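Kleines Holzbord mit schwarzen Beinen: Erfahrungen nach einem Dreivierteljahr

Bewertung von Ngan-ling Man, 3. September 2019

Gekauft habe ich das Aufsatzbord von Horna im Dezember, damals für die Teeküche in unserem Büro. Der Getränkevorrat stand bis dahin direkt auf der Arbeitsfläche und nahm dort den Platz weg, den man zum Brotschneiden oder für die Kaffeemaschine braucht. Gesucht war ein niedriges Bord, das man einfach hinstellt, ohne zu bohren und ohne Wandhalterung. In der engeren Wahl war noch ein Modell von Jalent aus Metall, das mir aber zu hoch war und bei dem die Dosen zwischen den Streben kippelten.

Lieferung und Aufbau

Das Paket kam ohne Schäden an. Enthalten sind das Brett, die Beine, ein Beutel mit Schrauben und ein Innensechskant. Die Anleitung besteht aus einem einzigen Blatt mit Zeichnungen, Text gibt es keinen. Die Bohrungen sind vorgegeben, eine saß bei mir etwas zu eng, sodass ich die Schraube zweimal ansetzen musste. Insgesamt war ich nach einer Viertelstunde fertig. Die Schrauben sollte man zuerst nur anlegen und erst dann festziehen, wenn das Bord auf einer geraden Fläche steht. Beim ersten Versuch hatte ich ein Bein sofort angezogen, und das Ganze wackelte.

Verarbeitung

Das Brett ist hell und matt, die Kanten sind leicht gebrochen. An der Unterseite war eine Stelle rau, die habe ich mit feinem Schleifpapier nachgearbeitet. Oben ist die Fläche sauber. Die Beine sind schwarz und dünn, was ich vor dem Kauf eher kritisch gesehen habe. Im Alltag stört es nicht. Man kommt gut unter das Bord, und beim Wischen bleibt nichts hängen. Unter jedes Bein habe ich einen Filzpunkt geklebt, die lagen nicht bei und kosten extra. Für den Preis hätte Horna sie dazulegen können.

Gegen Feuchtigkeit ist das Holz ab Werk nur wenig geschützt. Eine Dose, die aus dem Kühlschrank kommt, hinterlässt einen Ring, wenn man sie länger stehen lässt. Nach den ersten zwei Wochen habe ich die Oberseite mit dem Hartöl von Gromlow behandelt, zwei dünne Schichten mit einer Nacht dazwischen. Seitdem lassen sich Ringe mit einem feuchten Tuch abwischen. Die Farbe ist dadurch eine Spur wärmer geworden.

Im Gebrauch

Wir stellen fast nur Getränkedosen darauf, nach Sorten in Reihen hintereinander. Das funktioniert gut, solange man die Reihen von hinten auffüllt und vorne entnimmt. Mit etwas Abstand zwischen den Reihen greift man die einzelne Dose, ohne die daneben anzustoßen. Stellt man alles dicht an dicht, passt zwar mehr auf das Brett, aber dann fällt beim Herausnehmen leicht eine um. Eine hintere Kante gibt es nicht. Wenn das Bord frei im Raum steht, kann die letzte Dose beim Nachschieben hinten herunterfallen. An der Wand ist das kein Thema.
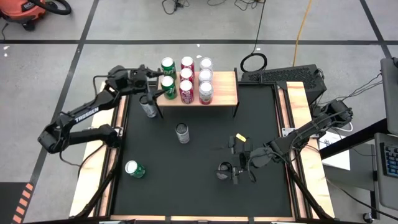 Mit drei Sorten nebeneinander bleibt die Sache übersichtlich. Man sieht von vorn sofort, was zur Neige geht, und muss zum Nachfüllen nichts umräumen. Bei vier Sorten wird es nach meinem Geschmack zu eng, die vierte steht bei uns deshalb weiter im Schrank. Flaschen habe ich auch ausprobiert. Kleine Glasflaschen stehen ordentlich, große PET-Flaschen sind mir auf den dünnen Beinen zu kopflastig.

Durchgebogen hat sich das Brett bisher nicht, auch nicht über die Feiertage, als es voll belegt war. Eine Schraube hatte sich im Frühjahr gelockert und wurde nachgezogen, seitdem sitzt sie. Wer das Bord oft umstellt, sollte es dabei am Brett anfassen und vorher leer räumen. Die Beine sind zum Tragen nicht gedacht.

Als Unterlage verwende ich eine dunkle Matte von Patrício. Sie ist rutschfest und lässt sich ausschütteln. Auf der glatten Arbeitsplatte wäre das Bord mit den Filzpunkten allein zu leicht verrutscht. Auf hellen Matten sieht man dagegen jeden Colafleck, davon hatte ich vorher eine und habe sie nach kurzer Zeit ersetzt.

Was mir fehlt

Eine niedrige Leiste an der Rückseite wäre sinnvoll, notfalls zum Nachrüsten. Ebenso eine zweite Breite. Das Bord gibt es nur in einer Größe, und zwei Stück nebeneinander ergeben in der Mitte eine Lücke, in die man mit dem Lappen schlecht hineinkommt. Auf meine Anfrage beim Kundendienst kam nach drei Tagen eine freundliche Antwort, eine breitere Ausführung sei derzeit nicht geplant. Ersatzschrauben hat man mir kostenlos zugeschickt.

Bewertung: 4 von 5 Punkten. Den Abzug gibt es für die fehlenden Filzpunkte und die unbehandelt wirkende Oberfläche. Für Dosen und andere niedrige Sachen würde ich das Bord wieder kaufen, das Öl dann gleich mitbestellen und vor dem ersten Einräumen auftragen.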